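Home | Notebook | Methods | People | Log in

1 January 2023
Humidity drift, paper conditioning cabinet

Cabinet logged through the holiday at a setpoint of 50 percent RH. 672 readings, no gaps. Mean is fine. The problem is the overnight sag, which Sigrun flagged in December and which I put down to the door gasket. Gasket replaced, sag unchanged.

Swapped the Rustell probe for the spare and repeated one night. Same curve, so the probe is cleared. Salt check over sodium chloride still to do on both.

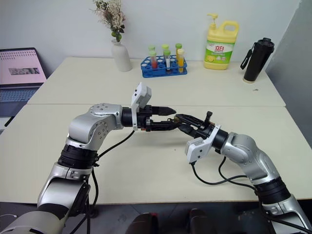 Remaining suspects are the water feed and the room itself. Room temperature drops to 19 C when the heating goes to night mode. The cabinet has its own heater but the back panel is uninsulated, and Eilif thinks the panel goes below dew point on the inside. Plausible. The sag begins 80 minutes after the night setback, every night, including the one with the spare probe.

Put a thermocouple on the inside of the back panel, center, aluminum tape. Second one on the shelf bracket for comparison. Logging both at the same interval as RH.

Test sheets: 10 strips of the Zadora stock, cut long grain, weighed before going in. Weigh again Tuesday. Do not use the strips from the open ream, Cengiz had those next to the sink.

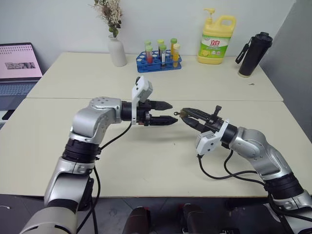 Water feed: the float valve sticks slightly on the way up. Cleaned the seat with citric acid, rinsed twice. Level now returns to the mark. I don't expect this to affect the sag, as the reservoir was never below minimum in the log, but it should be ruled out before anyone orders foam board.

If the panel temperature tracks the RH curve, insulate the back and rerun with the same settings. If it doesn't, ask Leif for the schedule of the air handling unit. The one taped to the plant room door is from before the ducts were changed.

Tensile results from the last batch stay marked provisional until this is sorted. Hjørdis has the list of affected samples.

To do: salt check, label spare probe, new desiccant for the balance.

2 comments | 0 shares
Back to top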